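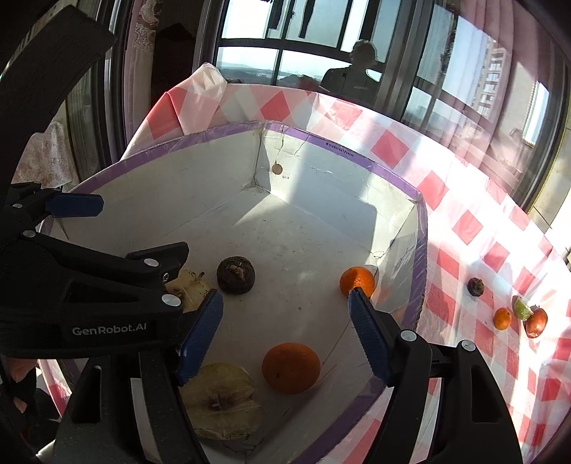

Figure 3. Wrist-view image from the fruit sorting task, recorded with the hand-held gripper. One blue finger pad touches a small tangerine inside the white box.

4.2 Data Collection in Homes

Demonstrations for the fruit sorting task were recorded in private homes with a hand-held gripper that carries its own camera. The operator moves the tool directly, and no robot arm is needed at the collection site. Each operator received a written task sheet and a short practice period. Tables, cloths, curtains and lighting were left as the household had them. The set used in this paper, which we call Lorna, contains 3245 demonstrations, of which 500 were held out for testing.

The task uses fresh and dried fruit together. Dried pieces vary widely in shape and color, and a policy trained on fresh fruit alone tended to close the jaws too far on them. In Figure 3 a larger orange shares the box with the tangerine, a dried apple half and a dark dried fruit, while other pieces lie on the checkered cloth beside it. The apple half is partly hidden by the left jaw. Partial blocking of this kind is common in wrist views, and we kept such images in the training set.

Lighting was the main source of error in our early trials. Direct sun, as on the floor and back wall of the box in Figure 3, reduces the contrast between pale fruit and a white surface. The Wynne baseline, trained only on laboratory recordings, often missed pale slices under these conditions. We therefore applied random brightness changes to image patches during training - the full settings are listed in Appendix B.

Labels for grasp start and release were taken from the jaw opening signal and checked by hand. Chiharu Hirose led the checking at the Prurnulside site. Recordings with missing jaw data were removed before the split was made. Homes in the test set do not appear in the training set, and the same split is used for all nine policies compared in Section 5.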